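4.3 Setting up price alerts and play limits on a linked account

This section covers the Mornbridge desktop client only. Phone app menus are in section 6. If you haven't linked a brokerage account yet go back to 4.1, none of the below will show up.

Before you start

Client version 417 or later. Older ones have the Alerts tab but it won't save.
Your real name on the account, spelled same as on your ID. Nicknames get bounced.
Quote feed switched on (Settings, Feeds, Live). Delayed feed works too but alerts come late, see note under step 5.

Steps

1. Sign in. Wait for the green dot next to the feed name. Don't click anything until it's green.

2. Open Watchlists, pick a list or make a new one. Max 12 lists per account. Max 500 symbols across all of them together, not per list.

3. Add your symbols. Type the number code for Hong Kong listings, letters for US ones. Leading zeros matter. If you paste from a spreadsheet the zeros usually get stripped, so format the column as text first.

4. Right-click the symbol, choose Add alert. Three kinds: Price crosses, Percent move, News keyword.

5. Fill in the value and hit Save. Bell icon turns solid. If it stays hollow the alert is a draft and will not fire.

Note: Percent move is measured from previous close. Not from the open, not from when you made the alert. On the delayed feed it uses the last price received, which can be stale over the lunch break. 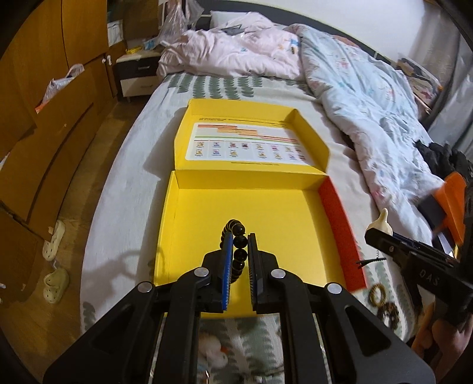
6. For News keyword alerts keep it to one or two words. "game license" is fine. A whole sentence will match nothing. Keywords aren't case sensitive. Chinese keywords need the second language pack from Downloads.

7. Choose where the alert goes: pop-up, email, or both. Email goes to the address on file, you can't add a second one here. Use a forwarding rule in your mail if you need it to reach a coworker.

8. Test it. Alerts, Send test. Pop-up should be there in a few seconds. Error 301 means the address on file was never confirmed, look for the confirmation mail in your spam folder and click it, then test again.

CAUTION: An alert is not an order. Nothing gets bought or sold when it fires. If you want a stop order see section 5, and read the part about gaps first.

CAUTION: Don't run two copies of the client on one login. Both will eat from the same alert quota and the second one may wipe the drafts on the first.

4.4 Family accounts and the game wallet

Skip this if you don't use the Grukow game wallet add-on.

The add-on lets a parent account hold a spending cap for a younger player. Same login, different tab. Setup takes two people, the account holder and the player, both need to be able to get to a screen.

1. Account holder opens Wallet, Family, Add player.

2. Enter the player's real name and birth date. Birth date can't be changed later without writing to support, so check it twice.

3. Player gets a code. Type it in on their device before it expires. Expired code? Just press Resend, old one stops working.

4. Set the monthly cap and daily hours. Cap is in the currency of the account, not of the game store. Zero is allowed and means no spending at all. Blank means NO LIMIT.

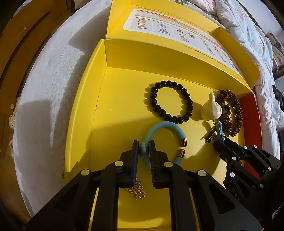 5. Set quiet hours if you want them. These follow the clock on the account holder's computer. If you travel, change the time zone by hand under Settings, Region.

6. Save, sign out, sign back in. Caps don't apply untill you do.

Note: Refunds go back to the wallet, not to the card. Getting it from the wallet to the card is a seperate request and only the account holder can make it.

Note: Caps reset at midnight on the first of the month. Unused amount does not roll over.

If something's off

Player tab is gray: names don't match. Fix in Profile, wait for the check to finish.
Alerts fire twice: same symbol in two lists, each with its own alert. Delete one.
Bell solid but nothing comes: computer went to sleep. Pop-ups need it awake, email doesn't.
Wallet balance wrong after a refund: sign out and in. Still wrong, write to support with the order number.

Support requests: Help, Contact, pick Vasiliauskas desk for wallet questions, Kirnoteck desk for feed and alerts. Wrong desk just means they pass it on, but it's slower. Attach the log file. Screenshots are ok, please crop out your balance.

Changes in this section since August: step 8 added, list limit corrected (thanks Rhea Tolentino), quiet hours rewritten by Zane Adomaitis. Table of error codes moved to the back.

Next: 4.5 Exporting alert history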